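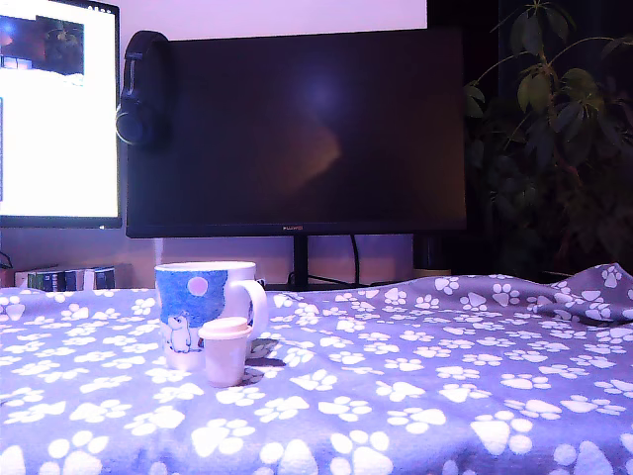
Figure 4. White mug with a blue night panel and a pink moon, on a paw-print blanket.

5.2 Do paying players play for longer?

The claim that people who pay for a mobile game up front stick with it is repeated so often that it is rarely sourced. Where a source is given, it is usually Westerberg and Iyer, whose survey of 262 players found that those who had bought a game outright reported longer sessions than those who had downloaded it free. We have no quarrel with their sums. Our doubts concern the word "reported". People who have spent money on something like to believe they use it, and a survey sent out weeks after the purchase gives them every chance to say so.

We therefore went back to the play logs supplied by Famholm for the puzzle game Clokach, which was sold at full price until November and then made free. The logs cover 394 accounts. In the first week the buyers did play more, as the survey would lead one to expect. By the fourth week the gap had shrunk to a size we would not care to defend, and among players who had finished the opening chapter we could not find it at all.

Kristiansen (personal communication, December 4, 2019) has objected that the buyers were early adopters and would have burned through the levels whatever they paid. This may be so. It is also an argument against the original claim, which never separated keen players from paying ones. Goossens makes much the same point about the racing game Uvedus, though his sample of 40 is too small to settle anything, and he left out players who changed phones part-way through — a choice we find hard to follow.

The logs have faults of their own. A session is counted from the moment the game opens to the moment it closes, so a phone left lying on the sofa scores as well as a phone in use. Famholm says that idle time is trimmed after 20 minutes. We asked how that figure was chosen and were told that it had always been so. Two of us recoded the sessions with a shorter limit and the first-week gap grew smaller again, but we did this after seeing the main result, and readers should give it little weight. 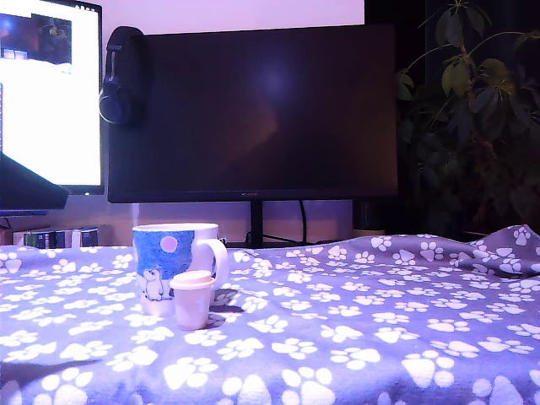 5.3 Store features and the launch-week bump

A second common belief is that a place on the store's front page brings in players who would not have come otherwise. Rønning tested this with Tveit, a word game featured for a single week, and found a sharp rise in downloads. The rise is real. What it means is less plain, as the game was given a price cut on the same morning and a large update the evening before. Any of the three could have done the work, and the paper's attempt to pull them apart rests on one comparison game from another publisher.

We tried the same test on Clokach and got a rise half as steep, followed by a dip that left the monthly total almost where it had been. Some downloads may simply have been moved forward. We would want to see the dip in several more games before saying so with any confidence, and the store does not share the figures that would let us look.

20 shares | 0 comments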